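Back to school, back to bedrooms: the late January catch-up

Quick one this month, I'm typing this between loads of washing. Holidays nearly done. Uniforms found (mostly). The swap day is on 30th January at the Vasilakis hall, doors open at 3, and I've still got to sort the trestle tables, so forgive the state of this.

Main topic is kids' rooms, seeing as that's what everyone wrote in about. Thank you for the emails. Read them all, haven't answered them all.

What came up most was the end-of-holidays room. Six weeks of cousins, sleepovers, wet togs, and somewhere under it a school hat. Forough Pakzad wrote a long and very good email about doing hers in one go before term and I've pinched most of it for this item. Her rule is bed first. Everything off the bed, and rubbish goes in a bag before anything gets put away, or you just end up filing lolly wrappers in the desk drawer.
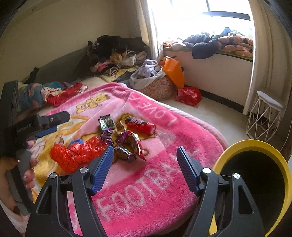
Bedding, and what to do with the fluffy ones

Lots of you asking about plush blankets. Cool wash, gentle, by themselves. No towels in with them, the lint never comes out. No fabric softener, it flattens the pile and they go sort of greasy. Shake outside first, properly, over the rail. Crumbs in the filter otherwise, and I've paid a man $135 to tell me that so you don't have to.

Line dry in the shade if you can. Full sun fades the pinks and the hot colours first. If you've only got the dryer then low heat and take it out while it's still a tiny bit damp, hang over a door. Brush with a soft brush once dry, all one direction. Shahab Nouri does his with a dog brush (clean one, he was keen for me to say).

Chocolate on fleece: let it go hard, scrape with a spoon, cold water from the back, dab of dish soap. Don't use hot water. Chewing gum, ice block in a bag on top for ten minutes and then pick. Sticky toffee I've got no answer for, send me one.

Food in bedrooms. Oh boy. Asked the question last newsletter and got replies in both directions, some quite firm. Half of you have a flat ban. The rest allow it with conditions, like nothing on the bed, or only on a plate, or a bin with a lid inside the door that gets emptied on bin night. Forough went from a ban to a bin and reckons she finds less now than when it was banned, because it isn't getting stuffed down the side of the mattress anymore.

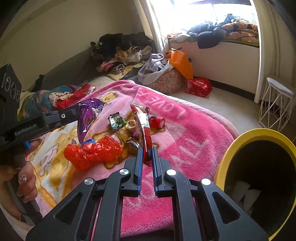 Ants are the other thing. It's been a bad summer for them up our end, and two families on Utside Road had them come in through the window frame and go straight for the bedroom. Wipe the trail with vinegar and water, then find where they're getting in. A line of caulk did it for one house. The other's still going. If you're laying baits keep them right away from little ones and pets, and read the packet, the whole packet.

Also check school bags now!! Not the night before. There will be a banana.

Soft plastics while we're at it. I know alot of you save them up. The tub at the Ferkex shop is full as of this week and they've asked us to hold off bringing more till it's been emptied. Please don't leave bags beside it, they blow down the lane. Small stuff like single lolly wrappers is a pain anyway, falls through everything. Put them all inside one bigger packet and scrunch it shut. If in doubt ask at the counter, they're nice about it.

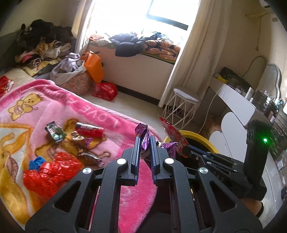
For kids who share a room, the thing that got mentioned again and again was one basket each and no arguing about whose sock. Goes in somebody's basket, end of story. Ours lasted till Boxing Day. Starting again this week.

And a timer. Ten minutes before tea, whole family, music on. Shahab says his two will do ten minutes of anything if they get to pick the song, though it's been the same song since before Christmas and he is not coping.

Swap day bits. Clean bedding welcome, doonas no (last year we were buried in them). Kids' sheets and blankets please folded and with the size on a bit of masking tape. School shoes in pairs, tied together. Books yes, puzzles only if they're all there. Set-up help wanted from lunchtime, just turn up.

The Stusamura raffle raised $427, which pays for the new urn and a bit over. Winning ticket was number 31, green book. Still unclaimed so have a look on your fridge.

Next issue is lunchboxes. Send me your what-they'll-really-eat lists, and be truthful, I don't need to hear about quinoa. Photos fine too, small ones please my inbox is nearly full.

Right, dryer's beeping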